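Moving a Kitchen Sink to an Island: Notes on the Drain and Vent 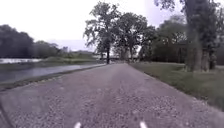 Tirkstead Notes, No. 600

The remodel at the Motwood house has reached the plumbing rough-in, and the drain for the island sink took more planning than the cabinets did. I am writing it up while the floor is still open and the measurements are easy to check.

The old sink sat under the window on the north wall. Its vent went straight up inside the wall and tied into the main stack in the attic. An island has no wall above the counter, so that arrangement could not be copied. Thérèse McKinnon, who drew the plans, gave me two choices: a loop vent under the counter, or an air admittance valve inside the sink cabinet.

The valve is the cheaper part and takes up very little room. It has a moving seal, though, and seals wear out. It also has to stay where a person can reach it, which in this cabinet meant giving up part of a drawer. Our inspector accepts valves in some cases and wanted paperwork for this one. I went with the loop.

A loop vent rises as high as it can under the countertop, turns over, and drops back down through the floor. Below the floor it runs to the nearest wall and then up to join the existing vent. The low part of the loop also needs to drain, so it ties back into the sink's drain line. Radomir Dumitrescu did the layout in the crawl space with a chalk line and a torpedo level, and moved the floor penetration twice to keep it clear of a joist.

Pipe sizes as installed: 2 inch for the drain, 2 inch for the vent. The drain falls a quarter inch per foot. Cleanouts are on the drain below the floor and on the vent leg inside the cabinet. I asked for the second one to face the door – the first layout had it facing the back panel, where no wrench would fit.

The dishwasher shares the cabinet. Its hose goes up to an air gap at the counter and then down to the sink tailpiece. That adds a hole in the stone, and the fabricator needs to know before the template visit. I told them late and paid for a second trip.

The cabinet base comes from Jurić and arrives with a solid bottom. We cut three openings in it: drain, vent, and water supply. The cut edges were sealed with two coats of shellac primer.

The system held its water test and the subfloor patch goes down next. The electrical feed for the island outlet shares the same bay, and I still have to settle where it comes up through the floor.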